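# Chores the machines can have, and chores they can't (yet)

Every March I go round the house and the workbench asking which jobs I could hand over to something with a plug. The list gets a bit longer each year and my knees get a bit worse, so I'm hopeful the two lines will cross before I'm eighty.

**Hoovering.** Hand it over. Pick up socks, charger leads and anything with a fringe first. Our robot vacuum came from the Ovach clearance shop for £119 and has eaten two bath mats, but the hall has never looked better. Empty the bin after every run, whatever the leaflet says.

**Washing up.** You've had a robot for this for years, it just doesn't have a face. Scrape the plates, don't rinse them, and keep wooden spoons out.

**Folding.** Keep it. A towel is manageable for a patient machine with an afternoon to spare. A fitted sheet defeats most adults. Fold yours by tucking all four corners into one another, then lay it flat and pretend the rest is a rectangle.

**Packing and unpacking.** I had this down as an easy one. Box, tray, thing, lid – what could go wrong? Quite a lot, if you haven't got fingertips. A new phone goes in snugly, the paper tray has a right way up, and the lid of a good box comes off at the speed it chooses.

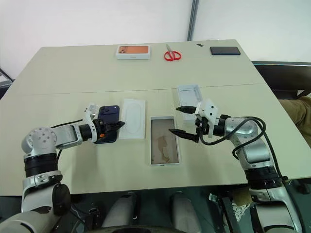 So if you're doing it by hand, and you are, a few habits help:

- Clear more table than you think you need. Lids and trays want somewhere to lie flat.
- Stand the box on the table and lift the lid by its two long sides. Don't shake it.
- Lay the bits out in the order they came off, then repack from the other end of the row.
- Never force a moulded tray. If it sits proud, turn it round and try again.
- Scissors go at the back of the table, closed, handles towards you.

**Sorting screws.** Half and half. The repair shop in Novthorpe has a shaker that grades them by length and does it beautifully, until somebody drops in a washer. At home, use a muffin tin and the radio. I did 452 on a wet Friday and felt no wiser at the end.

**Sweeping the workshop.** Keep it. Vacuum robots dislike shavings, and offcuts make short work of their brushes. Damp the floor lightly with a plant mister and the dust stays down.

**Ironing.** My neighbours over in Gindden swear the answer is a steam cabinet. I swear the answer is jumpers.

**Putting the bins out.** No machine I know of will take this on, and I can see its point. Set an alarm for 7 p.m. and put the lighter bin out first, so you've started.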